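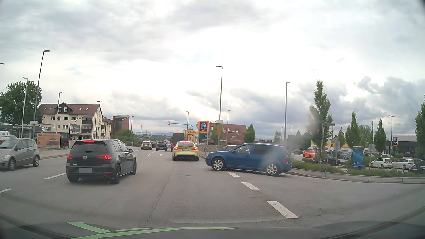
Heavy cloud over the road. Black Golf with its brake lights on, blue Golf angled across to the right.

January 9, 2018
Drernden shop, back bench
Damov reed organ from Putulgate

First full day with the Damov out of its case and I am so happy with this instrument. I'd only seen it in the chapel before, in bad light, with hymnals stacked on it, and I had it down as a plain parlor organ with a leak. It's much better than that. Five octaves, 11 stops, two full sets of reeds and a partial set in the treble, and the action underneath is beautifully made. Whoever cut the pallets took real care over it. The grain runs the same way on every one I've pulled so far.

Condition when it came onto the bench: pumps but won't hold wind. Some notes speak late, the bass is wheezy, one cipher (low D, sounds as soon as there's any vacuum at all). Vox humana fan seized. Case is sound apart from the left rear foot, which has been wet at some point and is soft if you push a thumbnail in. Leaving the case for Tetteh.

Wind system first. Took the exhausters off and laid them on the bench face up. The cloth is the old rubber kind and it has gone completely. You can fold it and hear it crack. Somebody has patched the right one with what looks like bicycle inner tube and a great deal of brown glue, and whoever it was did a neat job, because the patch is still tight while everything around it has failed. I've kept the patch in the envelope with the screws.

The reservoir is a different story. It has been re-covered before, maybe a long time ago, and the cloth on it is still supple. I went over it with the lamp inside and the shop lights off and found pinholes along the folded corners and one longer split on the hinge side. I was tempted to patch and move on. Talked it over with Ji-hoon at lunch and we agreed to do the lot: it all has to come off to get at the hinge anyway, and I don't want to be opening this thing again in a few years to chase corners.

Stripping notes for whoever does the next one: the glue is hide glue throughout (except for the bicycle gentleman), so warm water and patience. I used a damp rag and the old travel iron on its lowest setting, let it sit, then lifted with the wide palette knife. Worked wonderfully on the exhausters. On the reservoir the water started raising the grain on the softer board, so I switched to less water and more iron. Do not use the scraper with the red handle. The corner is chipped and it leaves a line. I've put tape on it.

All the boards are flat! I checked them against the steel rule and couldn't believe it. Cleaned up the edges, final pass with 300 grit, very light, only enough to take off the glue haze. They're stickered on the shelf over the radiator — well above it, not on it — and should be ready for cloth by the end of the week.

Reeds. I pulled the front set of the treble with the hook and laid them out in order on the egg-carton board. Please nobody tidy this board. They are mostly just dirty. There's a gray felt-like fluff on the tongues which I think is simply a hundred winters of chapel dust, and a brush takes most of it. Where it doesn't, I've been sliding a strip of thin paper under the tongue and drawing it out sideways. No scratching, no solvent. Several of the "dead" notes came back right there on the bench with the mouth tester, and the sound is lovely: round and a bit nutty, with none of that pinched quality I was expecting up high. I kept going back to play the ones I'd already done.

The cipher. I had a theory about a broken spring and I was wrong. The spring is fine. There was a dressmaker's pin lying across the mortise and holding the pallet up by a hair. It has a little glass head, white. It went in the envelope too. Once it was out the pallet closed square, and I gave the leather a rub with a suede brush to lift it where it had been dented. The dent may still leak slightly. Mark low D to be checked again under wind.

Pallet leather in general: better than I feared at the bass end, hard and shiny at the top. I pressed a sheet of carbon paper against the top dozen to see where they're seating and the prints are patchy, all of them heavier at the back. My guess is that the springs at that end were bent to cure a leak and made it worse. Plan is to re-leather from the top down as far as it's needed and stop when the prints come up even. We have the good white skin left over from the November melodeon, in the flat drawer. I measured it against the pallets laid end to end and there's enough if we don't waste any.

Vox humana. The fan spindle was packed with something like candle wax gone black. Soaked the bearing, wiped it, soaked it again, and it spins freely on the bench with a breath. I haven't oiled it. I'd like to try a trace of graphite first and see whether that's quiet enough. The paddles are thin card with a printed paper on one side, a little blue sprig pattern, and it would have been invisible from the day it was fitted. I love that. The edges are frayed but I don't want to touch them.

Stop action: drew every knob with the faceboard off and followed each one back. Two of the rods had been swapped, so the knob marked for the treble coupler was opening a mute, and the other way about. This explains the organist's remark that the coupler "makes it louder but not higher." She has been playing it that way for her whole time there, apparently, and quite content. I've written to ask whether she wants it put right. I know what I'd choose, but it's her hands that have to relearn it. Until we hear back, rods are tagged with string and left off.

The stop faces want very little. I cleaned one with spit and a cotton bud to see what's under the brown, and the lettering is crisp, black with red capitals. Stopped at one so we can discuss how bright we want the rest.

Ji-hoon set up the Min on the side bench this afternoon (our small suction box, for anyone reading this who hasn't met it) and we put a handful of cleaned reeds on it one after another. Pitch is all over the place by a little, nothing by a lot. The set is flat of modern as a whole and fairly consistent about it, so I vote strongly that we leave the general pitch alone and tune it to itself. It's played solo, there's no piano in the room, and every time you bring a reed up you're taking brass off it. Ji-hoon agrees, with the reservation that somebody will want to play flute with it one day. Noted. Still voting the same way.

One odd thing. Treble F sharp on the back set is a replacement. The brass is a different color, yellower, and the stamp is in another hand. It speaks faster than its neighbors. Don't know yet whether to voice it down or enjoy it.

Written inside the case, in pencil, on the underside of the key slip: "fitted new felt, cold hands." No name or date. The felt it refers to must be the green, which is moth-eaten at one end and perfect at the other. I've traced the inscription onto tissue for the file and we are obviously leaving the pencil where it is.

To order: exhauster cloth, medium weight, and please get the rubberized from the same place as last time, the other supplier's smelled terrible. Green bushing felt, a strip will do. Fish glue for the small stuff. Box of 12 cotton tapes for the treadle straps, though I only need a pair and the rest will get used.

Ask Tetteh: the soft foot. Could he scarf in a new piece, or would he prefer to consolidate and leave it? It only carries the back corner. The veneer above it is loose as far as my hand reaches.

Tomorrow: finish pulling the front set, start on the bass reeds (watch the low C, the rivet looks tired), cut templates for the exhauster cloth in brown paper. If the boards look settled by then I'll glue the hinge strips as well.

Screws are in the muffin tin, labeled by row. Reservoir springs are hanging on the nail by the window, and the longer one is the left.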